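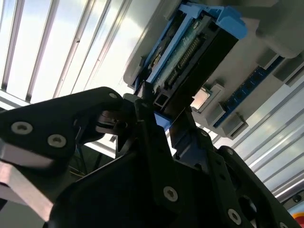 Can machines do the fiddly jobs yet? PC assembly as a test case
Group project report, Prollbridge Technical College
Sidra Warraich, Tegwen Nicholas, Eun-seong Choo
Supervisor: Sarla Khurana

1. Why this topic

Our first idea was laundry. Everyone does laundry. Mehwish Magsi in the year above told us three groups had already done folding and the supervisors were sick of it, so we went for something closer to shop-floor work. Building up a desktop PC and taking one apart. Small repair firms do this all day, it's paid by the hour, and most people reading this could learn it in an afternoon.

The question we set: which parts of the job could be given to an arm with a two-finger gripper now, which parts need a person standing by, and which parts are still a person's job full stop.

2. What we did

Two things. First we spent time at Pruduswood, a refurbishing shop in Prararville, and wrote down every step the bench staff did on an ordinary tower. We ended up with 18 steps after merging some (we had "pick up screwdriver" as its own step at first, which was silly). Then we marked each step for difficulty for a machine, using the Mohmand sheet from the second year module – grip, sight, force, and what happens if you get it wrong.

Second we looked at arm work on the same kind of job and compared it with our marks. We didn't programme anything ourselves. Section 5 says more on that.

3. Steps and marks

Not printing the whole table, it's in the appendix. Main points.

Easy: lifting a hard drive that is already in its carrier. Rigid, square, same shape every time, and the carrier slides on rails so the last bit more or less guides itself. Same for moving parts from a tray with fixed slots. If the part is always in the same place half the problem has gone.

Middling: memory. The stick itself is fine to hold. Getting the notch the right way round is a sight problem and pushing it home is a force problem, needs a firm push at both ends and you have to know when to stop. Staff go by the click. One of them said she'd be lost with ear defenders on.

Hard: anything with a cable. A cable is never in the same place twice. It flops, it hides the socket you want, and it gets caught under the part you are trying to fit. Of our 18 steps 8 involve moving or plugging in a cable and all of those came out in the top band for difficulty.

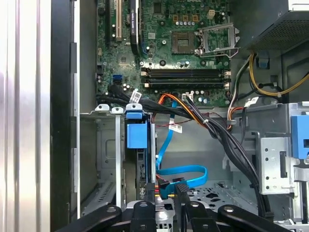 Fig. 1. Inside of the tower. CPU socket open, both black memory slots below it, cable bundle across the middle of the case.

The processor was the one we argued over longest. Tegwen had it as middling because you only set it down, no pushing. Eun-seong had it as hard because of the cost of a mistake, you can ruin the contacts and then the board is scrap. We went with hard in the end. The lever and bracket are a seperate step and came out middling.

4. What we found

Our marks mostly held up. Drives are the strong point. A drive is big enough to hold properly and heavy enough that it doesn't skid about when touched.

We also underrated how much the bench matters. We had marked the steps as if the machine was the whole story. But a lot of what makes a step possible is set up beforehand by a person: case on its side, panel off, parts laid out in a holder.
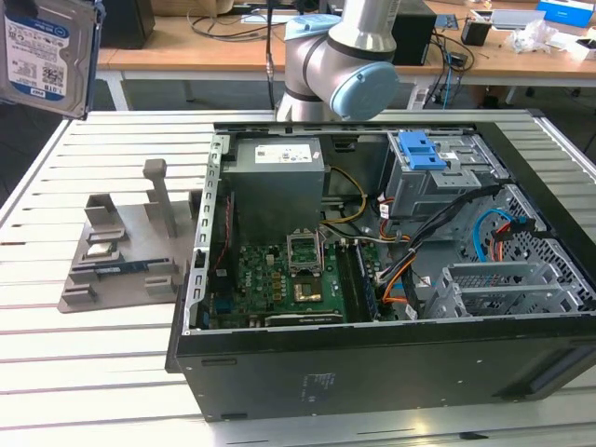

So when a seller says a job is automated it's worth asking who did the laying out. At the shop nobody lays anything out. Towers come in on a trolley, some with panels bent, some with the wrong screws in, and the staff just deal with it. Eleven minutes was the time we took down for one full strip by an experienced person, and that includes going to look for a screwdriver.

Access was the other thing. Fingers on a gripper are chunky next to human ones. Fine out in the open, much less fine between a drive cage and a power supply. We should of had a column for clearance on the sheet and we didn't. Would add it next time.

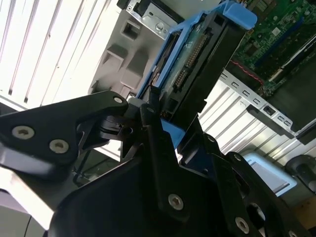
Fig. 2. Hard drive in its light blue carrier with the gripper below, connector end towards the gripper. Drive cage to the left.

5. Problems with our work

– One shop, one type of tower.
– Marks are our opinion. Two of us marked each step and the third settled it.
– No timings for the machine side, so no fair speed comparison. We cut the graph.
– Ran out of November.

6. Answer to the question

Partly. Drives and slotted parts, yes if the bench is set up right. Memory and the socket lever with someone standing by. Cables no, processor not on a board you want to keep. Sarla asked at the interim whether a shop could make use of an arm that only does the easy steps. We put it to Pruduswood and they said maybe for pulling drives, they get 70 towers in a busy week and it's dull work. For anything else they'd want it to manage cables first.

Appendix A: full step table. Appendix B: blank Mohmand sheet. Appendix C: who wrote what.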